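About us

Ikico began with an argument over a stop button. A customer had bought a very capable arm and wanted to know who was allowed to switch it off, and there was no written answer anywhere in the building. We wrote one for them on a single sheet of paper, and we have been writing rules for robots ever since!

There are four of us now. Our founder, Indrek Kairys, still reads every set of rules before it leaves the office, usually with a green pen, and he will send a page back if it contains a word his neighbours wouldn't use. We love this work – the puzzle of taking a thick safety standard and turning it into something a person can follow at the start of a night shift.

What we do

Most of our time goes on house rules for firms that use robots near people. We look at how the machine moves, how it grips, where it may go and what it should do when it is unsure. Then we write the rules, test them in simulation and go through them with the people who will have to live with them.

Our test method is called Lepik. Every rule gets 1,000 simulated runs before we put our name to it. The first 200 are plain and simple, and after that we start changing things: where the robot stands, what it is asked to pick up, how far it has to reach. If a rule only works when everything is in the right place, we want to know early.

The Dudard list is our other big project. It holds 300 short checks for anyone bringing a robot into a home, a shop or a workshop, from grip limits to who signs the log. We revise it each May, and firms such as Wosska send us their notes on what was unclear. Please keep doing that, the blunt ones help most.

How we work

We keep to a few habits. A rule says who does what, and when. It has one meaning. If two of us read it differently, it goes back on the table on Tuesday, when we all sit down together (there is cake, and the meetings do run over). We test on other people's designs only with their written agreement, and we share failed runs with the client as well as the good ones.

We also turn work down. If a firm wants a certificate for the wall and has no plan to train its staff, we are the wrong people to ask.

From our simulation work
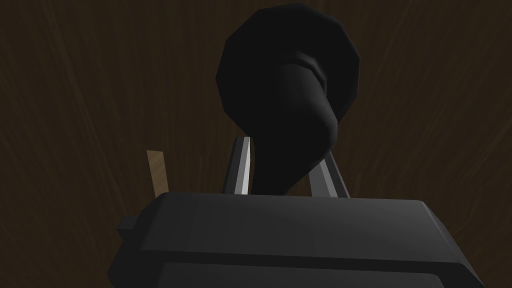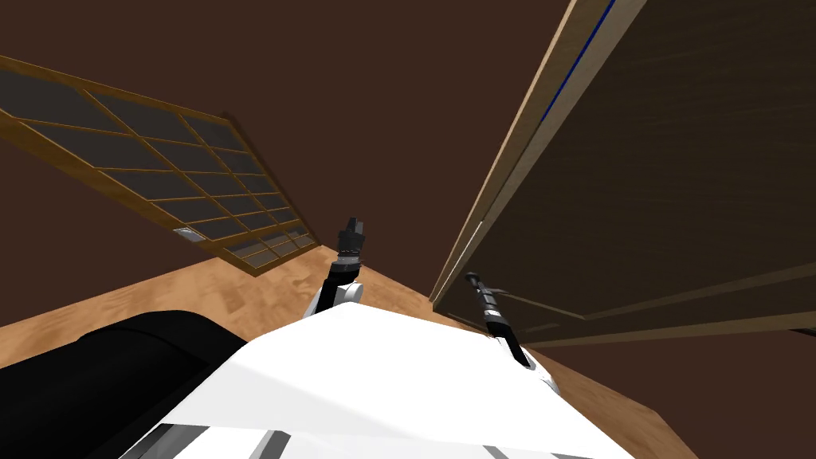
Grippers and reach, both covered by the Dudard list.
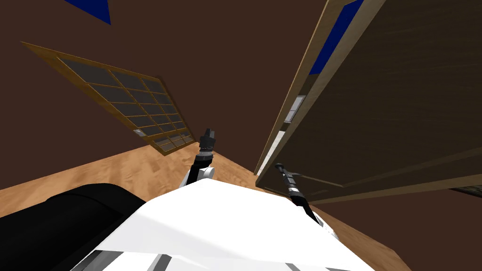
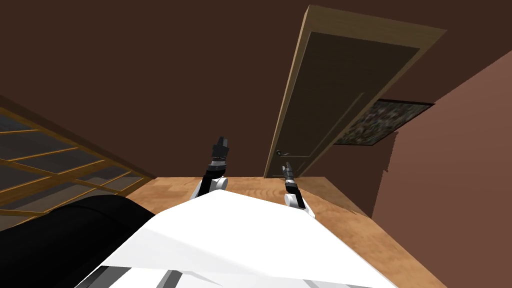 Do we need written rules if our robot already meets the safety standard?

We would say so. A standard deals with the machine and the general risks of using it, while your own rules cover your rooms, your staff and your working day – who may restart it after a stop, who checks the gripper, and where people stand while it is moving. Start with those three and add more as you learn.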